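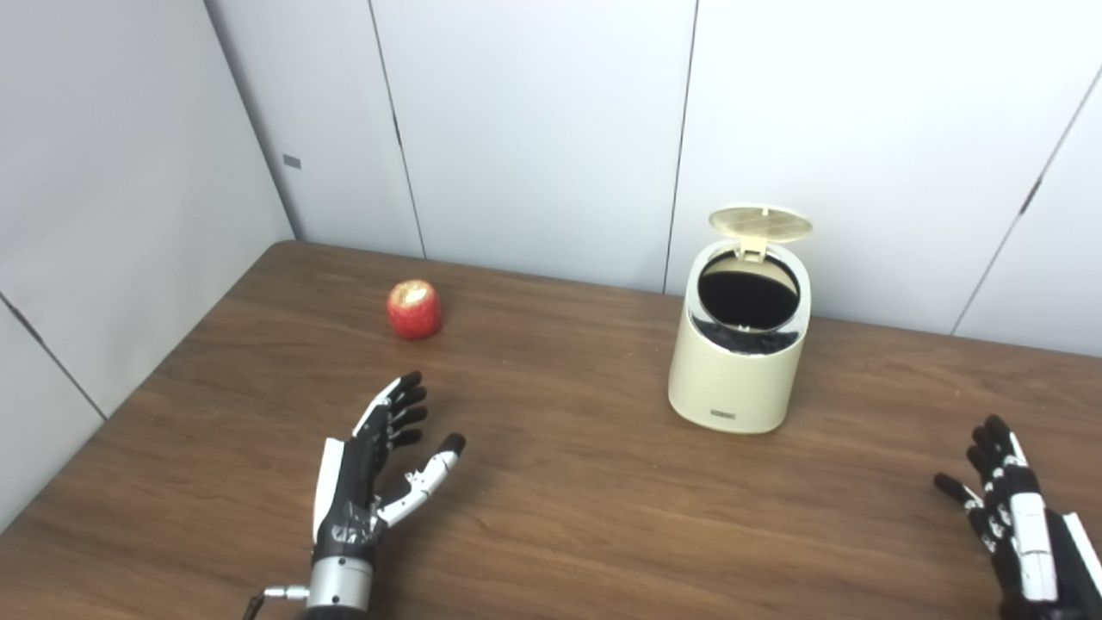
Second floor says it's happening again: fruit flies by the coffee end of the room, and the lid on the countertop bin won't stay down. They would like the bin taken away and a big floor bin put back.

Ticket 1813
Site: Wynne, second floor break room
Category: Waste and kitchen areas
Priority: Low
Status: Closed
Related: 1167

Problem as reported
Fruit flies around the small cream bin with the hinged lid. Lid springs up again after being pushed shut. Black liner slides down inside and food ends up between the liner and the wall of the bin. People are leaving apples and cores on the table because they don't want to touch the lid.

Background
Ticket 1167 was the same room, with the same complaint about flies. It was closed after the bin was emptied and wiped. Nothing was done about the lid or the liner size on that ticket. The small bin is for food scraps only. Paper cups and packaging go in the Isier floor unit by the door. The sign saying so fell off in May and was not put back.

Log

8:40 a.m.
Took out the liner and tied it off. Liquid had collected in the bottom of the bin under the bag, with coffee grounds and a piece of peel in it. That would be enough to keep flies going no matter how often the bag is changed. Washed the inside with hot water and dish soap, rinsed, left upside down on paper towels.

9:15 a.m.
Checked the lid. Opens fine. When closed by hand it stays down for a second or two and then lifts. Tried it with no liner in: stays closed every time, 11 out of 11. Put a liner back in the way it had been, with the extra plastic folded over the back: lid lifts again. So the hinge is OK and the bag is what is pushing it up.

9:30 a.m.
Checked the liners in the cabinet. They are the Fendari tall kitchen size, meant for the floor unit. Far too big for a countertop bin. The extra plastic either bunches up at the rim or gets stuffed down inside, and then the whole bag slides when something heavy is dropped in. The small liners are on the supply list, but the shelf tag for them has no stock behind it. Last order was one case of 1000 tall liners and no small ones.

9:50 a.m.
Asked Merkden supply desk for small liners. They have them. Added to this week's delivery.

10:20 a.m.
Cleaned under the lid with an old toothbrush. The textured underside holds on to dried juice and a cloth goes right over it. Two passes with soap, one with plain water. Smell is gone. Wiped the table around the bin and along the wall behind it.

10:35 a.m.
Temporary fix until the small liners come in: cut a tall liner down to size and folded the edge over the outside of the rim, leaving the hinge side almost bare. Lid closes and stays closed. Dropped in a full filter of wet grounds as a test and the bag did not slide.

2:10 p.m.
Went back to look. Lid down, liner in place. A few flies still near the sink. Poured hot water down the drain and left a small dish with vinegar and a drop of soap behind the faucet.

Next visit
Small liners delivered and put on the middle shelf. Tall liners moved to the bottom shelf next to the floor bags so they don't get mixed up. Replaced the sign, this time with screws. Vinegar dish had caught a fair number of flies, so changed it. None seen around the bin.

Follow-up visit
No flies at the bin or sink. Dish removed.

About the request for a big floor bin
Not recommended. A large bin for food scraps takes days to fill, and the bag sits there the whole time. The small one fills up by the end of the day and has to be emptied, which is better for this problem.

Instructions left in the room
Empty the food bin every afternoon, even if it is only half full.
Use the small liners from the middle shelf. Fold the edge outside the rim and keep it clear of the hinge.
If the lid won't stay down, check the liner first. Please don't put a weight on the lid.
Bitten fruit and cores go in the bin. Whole fruit can stay out, but take it home before the weekend.
If there is liquid in the bottom when you change the bag, rinse the bin before putting in a new one.

Reply from second floor
Lid has been fine since the new liners came. No flies to speak of. One question – can tea bags go in the food bin, or only coffee grounds?

Answer
Yes, tea bags are fine. Squeeze them out first if you can.

Closed. Reopen under this number if the flies come back, instead of starting a new ticket. Small liners added to the regular Wynne order.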